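From: Perrine Vidal
To: gripper-users list
Date: 29/10/2023
Subject: Re: [gripper-users] Nurkero hand-held kit, foam pads vs. stock tips

Benoît Barbier wrote:
> We have a quote from Nostex for the Nurkero hand-held gripper kit and
> need to decide on pads before we order. Our items are small, light and
> mostly in paper or film. The stock rubber tips crease the paper. Has
> anyone run the foam pads on that sort of thing, and do they fit
> between dividers? Also, how long do they last?

Benoît,

We have had the kit on loan for 13 days with the foam pads fitted. Short answer: take the foam for paper and film, and keep one set of rubber tips for anything with weight.

Our test object is a divided drinks tray. It suits your question because the packaging changes from one compartment to the next and the walls between them are thin. We logged 500 grasps over the loan, all by hand, no arm. Each grasp is approach, close, lift clear of the rim, release.
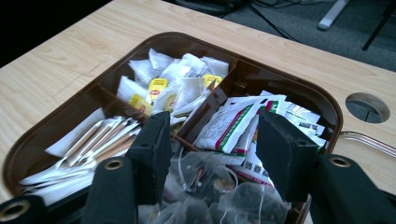

Foam pads over the divided tray, pyramid tea bags between the fingers.

Paper tea bag envelopes are the easy case. They lie in a heap at all angles, and the foam gives enough that you can close on a corner without lining up first. The usual fault is a double pick. Closing more slowly helps a little.

Pyramid bags are harder. The mesh is slick and the strings loop over neighboring bags, so a clean grasp can still bring up a second bag by its string. I scored those as failures. Rubber was no better here.

Flat sachets standing near edge-on are fine if you approach along the stack. Across the stack the pads push them over and you get nothing.

Wrapped sticks: use the pad tips only, fingers almost closed before you go in. With the fingers open wide, one pad lands on the divider. That is the real limit of the foam set. The pads are rectangular and thicker than the rubber, and they need room on both sides of the item. Owino sells a narrower pad that is supposed to fit the same finger, but I have not tried it.

Wear: the face of the foam goes slightly fuzzy early on and then seems to stay that way. I changed the pads once, after 7 days, and saw no difference in grip between the old pair and the new one. A swap takes a minute or two. Do not pull the pad off by its corner, it tears at the hole.

Two complaints for Nostex. The manual gives no pad thickness, and the arms are wide enough to hide the near corners of a tray from the wrist camera. If your items sit close to the front rim, check that before you sign - the Stulden kit may be a better fit, though its fingers are shorter.

I can send the grasp log if you want it. It is a plain CSV, one row per attempt, with the failure type in the last column.

Perrine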